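Billix: Frequently Asked Questions

Last updated Friday, April 9, 2021

We put this page together because the same handful of questions kept landing in our inbox after the first write-up went online, and it seemed kinder to answer them properly in one place than to keep sending everybody slightly different emails. If yours isn't covered, please do write to the Milimgate lab anyway. We like getting mail!

What is Billix, in plain words?

Billix is a way of training a two-armed robot to handle ordinary objects by learning from people. A person guides the arms through a task, we record what the joints and cameras report, and a model learns to produce the next short stretch of motion from what it sees.

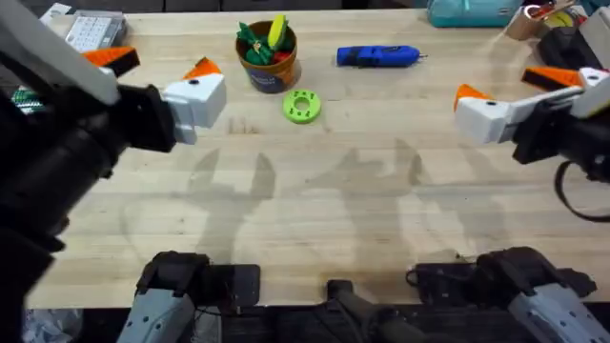
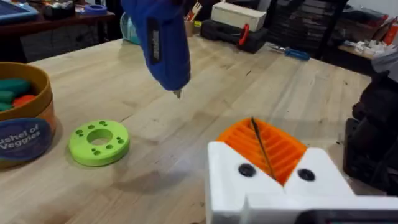

The bench, with the cup of play food, the green disc and the blue tool

The part that is new (or at least new to us) is how the model decides when to look again. Most methods of this sort plan a fixed number of steps, carry them all out, and then check the cameras. Billix keeps a running guess of how sure it is, and when that guess drops it throws away the rest of the plan and makes a fresh one. In open space it tends to follow long plans, and close to an object it replans a good deal more often.

How much data did you use?

The full set is 552 demonstrations, spread over 17 tasks. They are not spread evenly, I'm afraid. Handing something from one arm to the other got far more than its share, partly on account of it being hard and partly because we all enjoyed doing it.

Does it really work better than a fixed plan?

On most tasks, yes, and on a few of them, no. We ran 20 trials per task for each method, with objects placed by someone who didn't know which method was about to run. The gains were largest on handovers and on anything with a narrow part to grip. For simple pushing there was no difference we would be comfortable defending, and on one sorting task the fixed plan did a little better – we suspect Billix was dithering, and we're still looking into it.

Why mix toys, tools and printed parts?

We wanted things that ask for different kinds of grip. A flat ring with a hole through the middle is a very different problem from a tool with a body and a tip, and a cup with small things inside it is different again. If everything on the table were a cube, we would learn a great deal about cubes.

Why put a camera near the gripper if you already have one over the table?

The fixed view is good for knowing where everything is, but an arm can easily block it at the very moment you care most. The close view fills in that last little stretch. When we trained without it, the confidence estimate suffered more than the motion did, and that surprised us.

Can I use this on a different robot?

Possibly. A group at Khondokar has been trying it with other arms, and the replanning part carried over without much fuss. The confidence threshold did not, and had to be tuned again from scratch. Please set aside a few days for that – we told them an afternoon, and we have since apologized.

What is Hosidness, and do I need it?

Hosidness is our recording and playback software. You don't need it to train a model, but the data files are in its format, so you will want at least the small reader that comes with it. The December release fixed the clock drift between cameras, so please don't use anything older.

My confidence score stays flat the whole time. What did I do wrong?

Probably nothing terrible. Check first that the camera streams are in the same order at training and at run time. If they are, try the threshold from the sample settings before changing anything else, and send us the log if it's still flat after that.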